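Clikemo Community Help
Home > Housing and Rooms > Cleaning and Turnover

Best order for clearing a carpeted bedroom between guests?

Posted by tendent_rooms
Jul 18, 2026

I look after a few furnished rooms that get rented for short stays. Most people leave them in decent shape, but some leave trash all over the floor: soda cans, water bottles, bits of cardboard box, and the throwaway slippers we put out for them. The carpet is light beige with a short pile, so every drip shows.

Right now I walk around with a big trash bag and pick up whatever is closest. Then I find out I've put recyclables in with the food waste, or I've stepped on a can that still had soda in it. The trash part alone can take me 40 minutes in a bad room, and I only have 90 minutes for the whole turnover.

What order do you do it in? Also, do you throw out the slippers every time or only when they look worn? And is it better to take the little room bin around with you or leave it where it is and bring things to it?

Tags: bedroom, carpet, trash, turnover
3 replies

kravets_linens
Member since January

Throw out the slippers. They're cheap.

Get a bigger bin too. The small ones are useless.

twobuckets
Regular

I've cleaned guest rooms for 19 years, first in a motel and now in a building with long-stay apartments. I do the floor before I touch the bed. If you strip the bed first, the sheets end up on top of the trash and you have to go through them.

Start with anything that can leak. That means cans and bottles, even the flattened ones, as a crushed can will hold a mouthful of soda. Pick them up with the opening facing up and take them to the bathroom sink. Pour out what's left, give them a quick rinse, and put them in the recycling bag. Clear plastic bottles are easy to miss on a pale carpet, so get down low and look across the floor once before you move on. Check in front of the bed and under the edge of it.

Cardboard is next. Fold it flat. If it's greasy it goes in the regular trash.

Then soft items, meaning slippers, tissues and wrappers. I agree with the reply above about the slippers. We never put a used pair back out. I do collect them as a pair though, because if one is missing it's usually under the bed, and the next guest will find it.

Small bottles from toiletries or medicine I leave for last and I read the label on each one. If it's medicine or it looks like something the guest would want, it goes in a zip bag with the room number and into lost and found for 10 days. Don't toss it with the rest.

After that, vacuum, spot clean, and then do the bed. Blot a spill with a white cloth and cold water before using any product. If you scrub a short pile it goes fuzzy and you'll see that patch forever.

On my sheet the trash step is roughly ten minutes for a room with a lot on the floor. Forty sounds like you're sorting twice.

kullar_house_team
Staff contributor

Agree with most of the above. I'd only add something on the small bin, as that was part of the original post and it didn't get much of a reply.

We don't carry it around the room. If it's already full and you tip it while bending down, you have a second mess on the carpet. Hold it by the rim, take out the liner, tie it, and put in a new one with the edge folded well over the rim. Then it's ready to use for the soft trash while the cans and bottles go in a separate bag by the door.

The floor here is pretty close to what you describe.

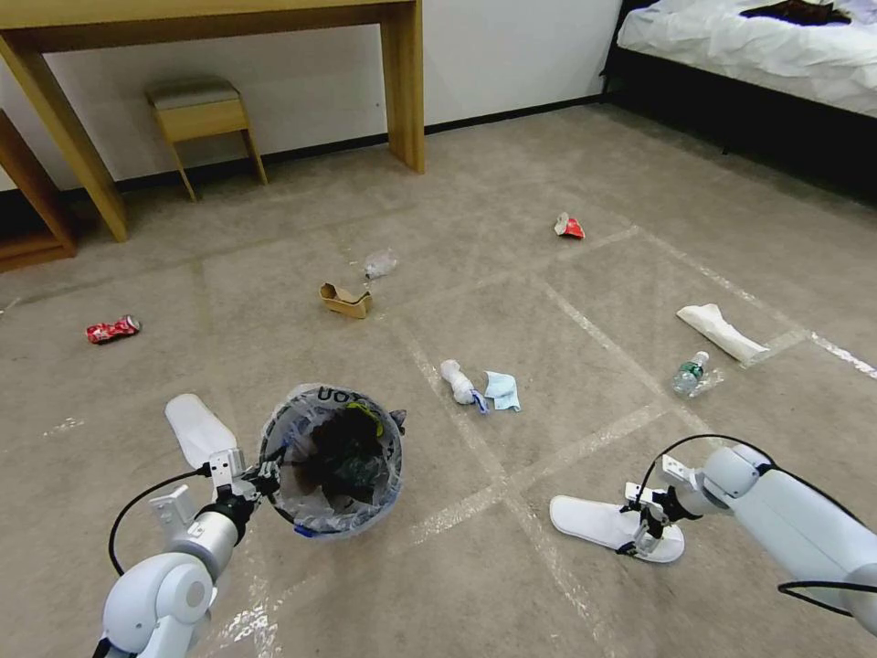 Kullar House | Housekeeping Department | Room Turnover

In a room like that one I'd deal with the bin first. It's got a lot of dark waste in it already, and you don't want to be pressing more down on top. Then the two red-and-white cans. One is over toward the bed, so you cross the floor for it anyway and can pick up the clear bottle and the piece of cardboard on the same trip. The slippers after that. The little white bottle near the bin would be the one I stop and read.

We use two bags, one for recycling and one for everything else, and check with your local pickup on whether they want bottle caps on or off. Ours wants them on.

For the liners, buy a size up from what the bin says. The ones that just fit slide down as soon as there's any weight in them, and then you're washing the bin as well.

tendent_rooms
Original poster

Thanks. I'll try floor first and the two bags on my next turnover. I had been stripping the bed right away, so that probably explains the socks I keep finding in the trash. Will look at bigger liners too.

Was this page helpful? Yes / No
Related: Getting soda out of light carpet
Related: How long to keep items guests leave behind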